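May 31, 2025. Linen graying, Udport wash line. Continued from last page.

Lot 3408, white cotton duvet covers. Complaint is a dull gray cast after repeated washing, worst on the top face, less on the underside. Two covers from the lot were pulled for cutting, plus one unwashed control from the same bolt.

Control swatch and washed swatch read on the reflectance meter, black backing, folded to four layers. The washed swatch is down across the whole visible range, slightly more at the blue end. UV-excluded reading still shows a drop. So brightener loss accounts for part of the difference and redeposited soil for the rest. Hard to separate further with this meter.

Ash test on the same pieces. Washed cover leaves a visible white residue that fizzes in dilute acid. Carbonate, as expected. Control leaves almost nothing.

Water at the Udport inlet, titrated this morning: 300 ppm as calcium carbonate. The softener log claims zero leakage, but the sample taken after the softener titrated at 118. Repeated with fresh buffer, same result. Softener was last regenerated on a timer, not on volume, and the load pattern has changed since the timer was set in November. Most likely the resin is exhausted for the last part of every cycle.

Wash trial, small machine, Zumus powder at the label dose:

- Run A: inlet water, standard dose
- Run B: softener outlet as found, standard dose
- Run C: softener outlet straight after a manual regeneration, standard dose
- Run D: as Run A with the third rinse skipped

Each run was 14 cycles on clean cut pieces with one standard soiled strip added per cycle. Pieces line dried indoors, no pressing, so finish is not a factor.

A and D are both visibly gray next to the control. D also has a harsh hand and the highest pH on the surface electrode. B is in between. C is close to the control, with a small loss at the blue end that I put down to brightener. Ash ranks in the same order as the reflectance readings, except that A and D are swapped. I would not read much into the swap with single pieces.

Lighting matters for the visual grading. In the booth under the daylight tubes the graders agreed on every pair. On the shop floor under warm lamps nobody could tell B from C. Guest rooms are closer to the second case, so the reflectance limit we use may be stricter than what a guest would notice on a white duvet against an off-white wall. Bedroom shots from Clerkimthorpe:

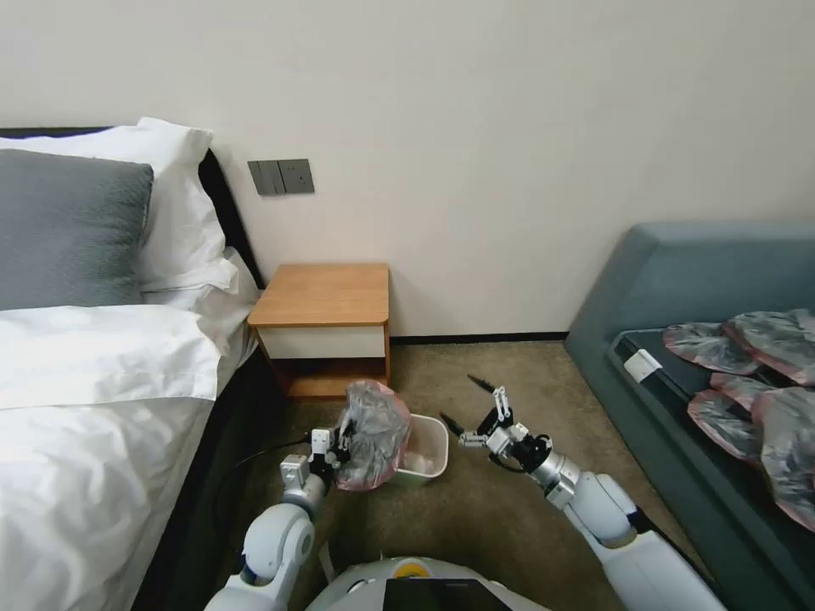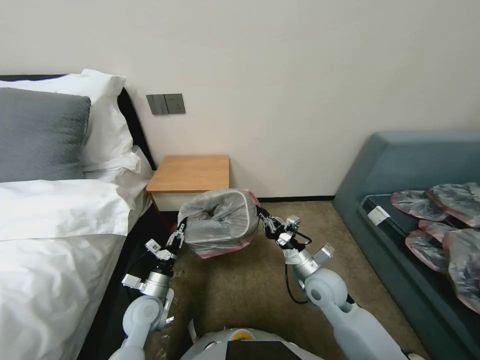 Tanner Hiebert disagrees with relaxing the limit. His point is that bedding is rarely seen alone. A replacement pillowcase from a new lot goes on a bed with an older duvet cover, and the eye picks up the mismatch well before it would pick up either one by itself. He wants a limit on the difference between pieces in the same room and would leave the absolute limit where it stands. He also asked whether the Babaei softener was sized before or after the second washer went in. Not known. The commissioning sheet is not in the binder.

I agree on the difference limit. It needs paired readings, old against new, which we don't have for this lot. Keep the absolute limit as is until then.

Recovery of the existing lot: tried one quarter of a washed cover in a citric acid sour, warm, followed by two plain rinses. Ash dropped sharply. Reflectance came up but not back to control. The remaining gray did not move with a second sour, so it is probably soil held in the fiber. A hot alkaline prewash with extra builder is the next thing to try, on a separate quarter.

To do:

- Switch the softener to volume-based regeneration, then titrate the outlet at start, middle and end of a cycle
- Repeat A and D in duplicate
- Prewash test on the uncut quarter
- Find the commissioning sheet, or ask Babaei for a copy
- Meter tile needs cleaning, there is a thumbprint near the edge

Remaining swatches are in the flat drawer, labeled by run, control on top.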